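Remote teaching checklist, simulated kitchen, Kodholm room
Filled in by Honeylyn Samonte, read over by Lavanya Kotian

1. Both arms answer the hand controls. OK. The left is a touch slower to wake, so do give it a moment before you start.
2. Stop pedal within reach of your foot. OK – moved it closer, as my legs are shorter than Joseph's!
3. Grippers open and close fully. OK, tried each one 20 times.
4. Speed limit set to 50 per cent for new teachers. OK.
5. Headset straps and cable. Needs attention. The cable still catches on the chair arm, and I'd be so grateful if someone could clip it up.
6. Counter and table reset between goes. See below. 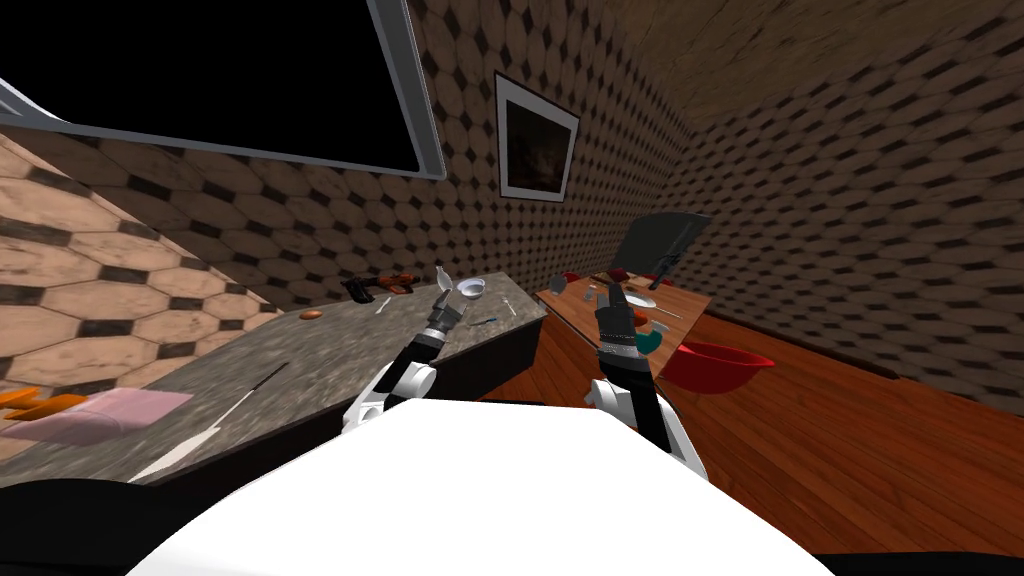 Please do look at the floor as well as the worktops when you reset, and save the go before you do, even a clumsy one. Run 237 was lost that way and it was a lovely one. Breaks are every 2 hours at the very most, and sooner if your wrists ache.

Next check in November, Lavanya to lead.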